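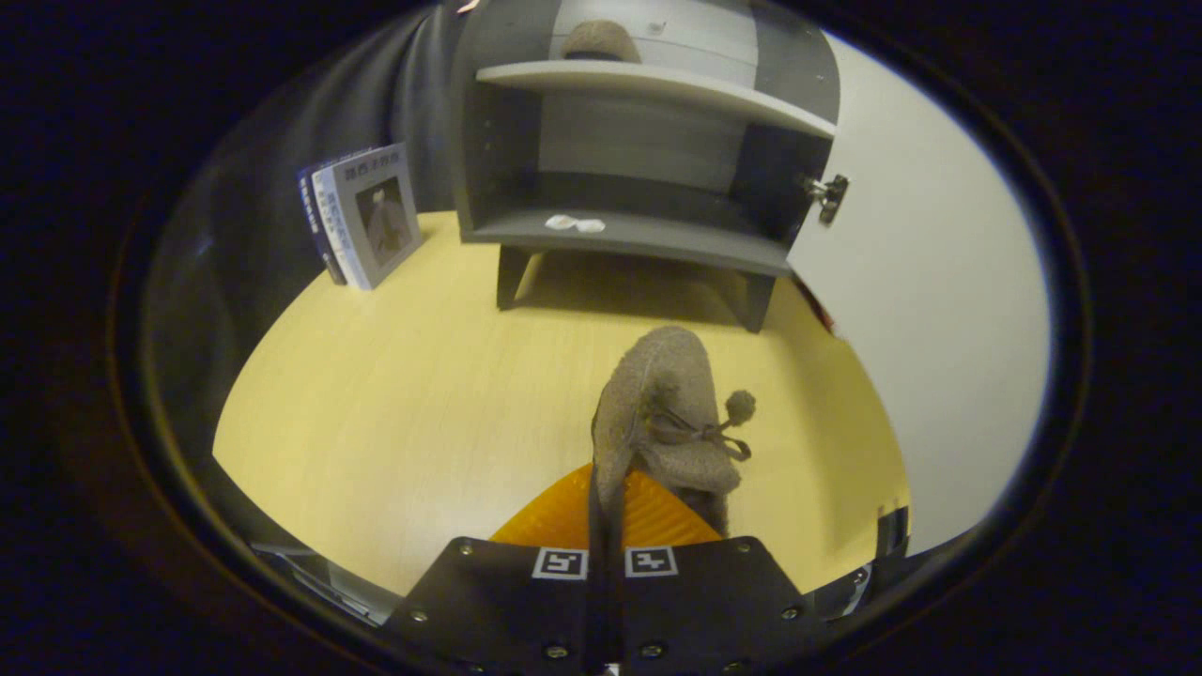
Tiny knit hats: how do you store them without crushing the pom-poms?

threadbare_491
I make hats for dolls and the occasional patient teddy bear. Beige, taupe, oatmeal, every shade of porridge, basically. Most have a cord tied around the middle and a pom-pom hanging off it. I sold a few at the Avstead craft fair in August and came home with 73 of them, which tells you how the fair went.

They currently live in a shoebox. By the time I dig one out, the bow has come undone and the pom-pom looks like something the cat coughed up. I have a small two-tier shelf on the craft table but it holds maybe a dozen before they start sliding off. What do you all do?

mossstitch
Stop tying bows. Sew the cord down at the back with two stitches and tie the front as tight as you like. A bow on a hat that size is a decoration, and it doesn't need to work for a living.

threadbare_491
But then you can't adjust it.

mossstitch
For whom? The bear?

Cosadine_Yarns
Egg cartons! Turn the carton so the cups point up and sit each hat on a cup like a little head. I do all my display stock this way and they hold their shape beautifully (the cardboard kind, the plastic ones are too slippery). You can stack them too if you put a sheet of card between the layers.

purlgrey
I tried egg cartons. Fine for newborn-doll size, useless for anything bigger. The brim flops over and you end up with 6 hats in a space that should hold twice that. Ping-pong balls in a drawer work better.

Cosadine_Yarns
Where do you keep a drawer full of ping-pong balls?

purlgrey
In the drawer.

lowtideknits
Has anyone asked what yarn this is? If it's a soft woolly single with no twist, the pom-pom is going to go flat whatever you do. I use Assefa sport weight for the hats and something much firmer for the pom-poms. Trim them harder than feels right, then steam them over the kettle and roll them between your palms. I had one survive a whole winter under a sofa.

threadbare_491
Same yarn for both. I was trying to use up a cone.

lowtideknits
Well, there you go.

mossstitch
I disagree about the firmer yarn. It looks like a burr stuck to the hat. A slightly sad pom-pom suits a small hat.

button_tin
Not storage advice, but lift them by the edge, not by the pom-pom. I lost three in one afternoon letting my niece "help" put them away. They come off with a little pop, and then they're under the radiator until spring.

Also, I stuff mine with a scrap of tissue and stand them in rows in a flat cake box. Write the size on the lid. I didn't write the size on the lid.

purlgrey
Tissue goes limp. Ping-pong balls.

threadbare_491
Update: went with tissue and a cake box, since I own both and do not own any ping-pong balls. I've sewn down 20 cords so far and I resent each one. The two-tier shelf is now for the good hats. The ones with sad pom-poms are going to the Sera toy swap, where standards are lower.

mossstitch
I run a table at the Sera toy swap.

threadbare_491
Then you'll love these.

Contact the moderators | Forum rules | Copyright Small Stitches Board | Back to top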